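Two arms on one table, planner says path is clear but they nearly touch in the middle

Posted by Rongrong Xu

Hi all, hoping somebody has run into this. I have two arms facing each other across one table, and I'm moving from planning them one at a time to planning them together. The planner is the one that ships with Woltum, with Drornamach doing the collision checks. Each arm plans fine by itself. When I ask for both at once I get a path back, no errors, everything green in the log, and then the wrists come so close in the middle that I hit the stop button every single time.

I've got the padding set low, as bigger values made it fail to find anything. Planning timeout is 300 ms. I also bumped the sample limit up to 2224 (don't ask, I was just typing numbers by that point) and saw no difference at all.

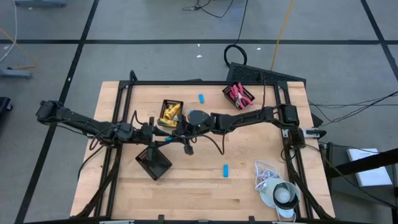
My best guess is that the collision model for the cables is the problem, or more exactly that I don't have one. The URDF only knows about the links and the grippers. On the real thing the cables run along the links and then hang down in loops over the wood, so the arms are a good bit fatter than the planner thinks. The right gripper head ends up almost against the left wrist, and as far as the checker cares that's perfectly legal! The mesh baskets are in there as plain boxes and the blue blocks come in from perception, so I don't think those are it. Should I be adding fake geometry for cables, or is there a smarter way?

Nandini Kurian

Cables are part of it, but I'd look at timing first. Is Woltum giving you one trajectory for all the joints, or two that get started together? In my setup it was two. They were checked against each other at matching waypoint numbers, and then each controller re-timed its own arm, so by the middle of the move waypoint 40 on the left had nothing to do with waypoint 40 on the right. Log the real joint states during a run, play them back through Drornamach and see what minimum distance you get. If it's smaller than what the planner reported, there's your bug.

Fix for me was merging both arms into one planning group and doing the time scaling once, on the whole thing. Slower to plan (I went from 200 ms to 461 ms, so your timeout might be too tight) but the near misses stopped.

For the cables, capsules work fine. One fat capsule per link, fixed to the link, a little bigger than the bundle. Don't try to model the hanging loops, just leave extra room on the underside. And set padding for arm against arm separately from arm against table, otherwise you can't reach down to pick anything up and it'll fail like you saw.

sadowski_fan

just slow it down to 10% and keep your hand on the stop

Ternard

Same thing here, and mine was dumber. I had a disabled collision pair between the two wrists left over from the setup wizard, which samples random poses and turns off any pair it never sees touching. Search your config for the wrist and gripper names and see what's listed as "never". Takes two minutes, I'd do it before building any capsules.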